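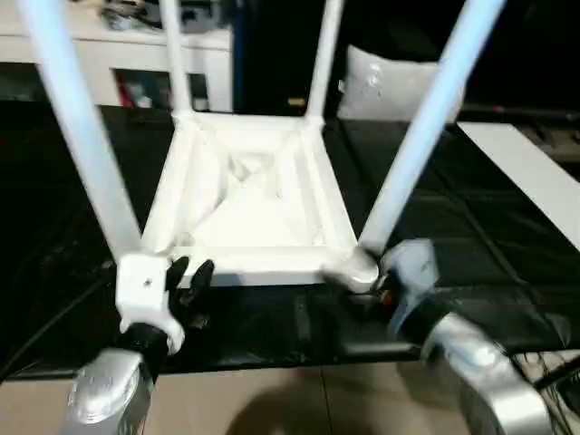 Didex square stool, white

Low square stool, four round legs, molded rails round the seat. Back in stock, last lot went in October.

Comes flat in the box. Legs go on at the corners, one screw each, screws in a little bag taped inside the lid. Put it together upside down on something soft or you'll mark the top. Corner brackets are the boxy bits, screw hole faces out. Do all four up finger tight first, then go round again with the driver. Do not use a drill, you will strip it and we don't replace stripped ones.

Underside panel is recessed and not smooth. Thats the finish, not a fault, please stop sending them back for it. Top side is flat.

Colour: white only. Grey was discontinued, don't have any out the back, sorry.

Price: $13 each for 11 or more, otherwise $200 buys a carton, ask for the carton size when you ring becuase it changes with the supplier.

Spares
Leg with bracket, $7
Screw bag, free with any order, just say so in the notes

Wipe down with a damp cloth. No bleach, goes yellow. Fine on a covered verandah, not out in full sun all summer.

Pick up from the Dundametti store or we send with the Coste run. Wosturum orders go on the same truck, allow an extra week before Christmas.

No assembled stools at the moment. If you want them put together let us know when ordering, small charge, depends how busy we are.

Page updated 8 Dec 2019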